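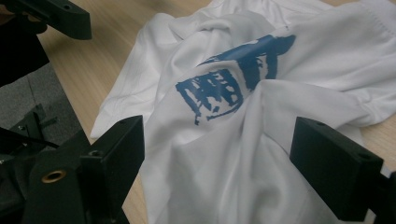
Weißes T-Shirt mit blauem Aufdruck

Neue App: Radionachrichten aus kleinen Sendern zum Mitlesen

Wer eine fremde Sprache lernt, kennt das Problem: Die Nachrichten im Radio sind zu schnell, und einen Text dazu gibt es meistens nicht. Seit Dezember gibt es für das iPhone und das iPad die App Stikis, die hier eine Hilfe sein möchte. Sie sammelt kurze Nachrichtensendungen von 38 kleinen Radiosendern und zeigt zu jeder Sendung den geschriebenen Text an, Satz für Satz.

Programmiert hat die App Magdy Saber, der tagsüber bei der Firma Kolteck in der Buchhaltungssoftware arbeitet. Er hat mir am Telefon erzählt, dass er die erste Version nur für sich selbst geschrieben hat. «Ich wollte morgens beim Frühstück die Nachrichten auf Portugiesisch hören und habe immer nur die Hälfte verstanden», sagte er. «Am Anfang konnte die App eine einzige Sendung abspielen, und nach fünf Minuten ist sie abgestürzt.»

Die Bedienung ist einfach gehalten. Man wählt eine Sprache und danach einen Sender, und die neueste Sendung beginnt. Tippt man auf einen Satz, so wird er wiederholt, auf Wunsch auch langsamer. Wörter, die man nicht kennt, kann man in eine eigene Liste legen.

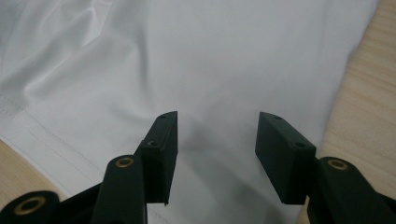

Die Texte entstehen zuerst automatisch und werden danach von Menschen gelesen und verbessert. Für diese Arbeit ist Shirin Ahmadpour zuständig, die früher bei der Sprachschule El Fassi unterrichtet hat. Bei den Ortsnamen und Familiennamen macht die automatische Erkennung nach ihrer Erfahrung die meisten Fehler. Eine korrigierte Sendung erkennt man in der Liste an einem kleinen Haken. Im Moment sind 125 Sendungen mit diesem Haken versehen, die übrigen soll man mit etwas Vorsicht lesen.

Ich habe die App zwei Wochen lang auf einem älteren iPad benutzt. Der Ton war gut und der Text lief fast immer richtig mit. Weniger gefallen hat mir die Suche: Sie findet nur Wörter im Titel und nicht im Text der Sendung. Auch kann man die eigene Wortliste noch nicht ausdrucken oder an ein anderes Gerät schicken. Beides steht laut Magdy Saber auf seiner Liste für das Frühjahr.

Die App ist gratis und enthält keine Werbung. Wer Sendungen speichern und ohne Internet hören will, braucht die erweiterte Version. Der Speicherbedarf beträgt 88 Megabyte ohne die gespeicherten Sendungen. Eine Version für Android wird zusammen mit dem Studio Wevdale vorbereitet, einen Termin gibt es dafür noch nicht.

Vorschläge für weitere Sender kann man direkt in der App unter «Kontakt» schreiben. Voraussetzung ist, dass der Sender mit der Verwendung seiner Sendungen einverstanden ist.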